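The tidy cell is a sales pitch

Opinion, 2026-02-14

Every brochure for a packing cell has the same photo in it. White bench, gray arm, one object under even light, floor you could eat off. I have spent enough of my working life beside these machines to be suspicious of anyone who shows me one that clean. 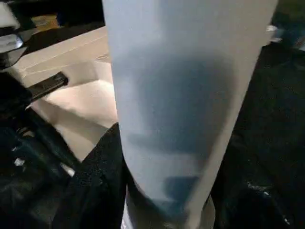 My quarrel is with the way we set them up and sign them off. At our site in Clulham we run one picking cell, put in by Rekent last September, with a wrist camera and a two-finger gripper. Its job is to take mixed things out of a heap and put them somewhere else. The acceptance test was 40 picks of rigid boxes from a bare tray. It passed, we shook hands, and the invoice was paid.

Then we gave it the work we bought it for. Cardboard with folds in it. Black fabric that swallows the light. Frosted, see-through things that show you a smudge of whatever is standing behind them, so that a camera close up has to decide whether the smudge is part of the object or not. In the first week of real use, 12 picks in one short run had to be finished by hand. The vendor called this an edge case. It was what came in the door that morning.

I don't blame the arm. The arm goes where it is told. What I blame is a way of commissioning that treats the wrist camera as a finished part, like a bolt. You mount it, run the calibration routine, get a green check mark, and go home. The routine uses a printed board, flat and sharp and black on white, which is the kindest thing a camera will ever be asked to look at. A check mark earned on that board tells me the board was found.

Proltia, whose software sits on top of ours, suggests recalibrating every 35 days. I asked where the number came from and got a paragraph about best practice. We recalibrate when someone has bumped the bracket, when the gripper fingers have been changed, and when the picks start landing to one side. The calendar has never once told us something we didn't already know from watching.

The same goes for focus. Ours is a fixed lens, set by hand with a small locking ring, and a fixed lens is a compromise. Set it for the far side of the bin and the last stretch of the approach goes soft. Set it close and the arm picks its target from a blur. Rekent's installer set it in the middle and left. We moved it closer, lost a little at the far end, and gained more than we lost. That took an afternoon and a cheap flashlight. It should have been in the manual, which has 33 pages, most of them on guarding and only one on the camera.

People tell me the learning systems will make all of this go away. Feed the thing enough clutter and it will sort itself out. Maybe. I notice that the same people still need somebody to wipe the lens, tighten the bracket and tape the cable so it doesn't tug at the wrist. A camera that has slipped a hair will happily supply bad pictures to clever software all day long — and the clever software will be very sure of itself.

Van der Linden is quoting us for a second cell. Their demo room was lovely. I asked if we could bring our own bin, filled with our own mess, and run the test on that, with the focus and lighting left as they would be on delivery. There was a pause, and then a question about whether the bin could be pre-sorted first.

It could not. If they agree to the bin as it stands, they'll get a fair hearing and very likely the order. If they send me another photo of a white bench, I'll keep the money and spend part of it on a better lamp for the cell we have.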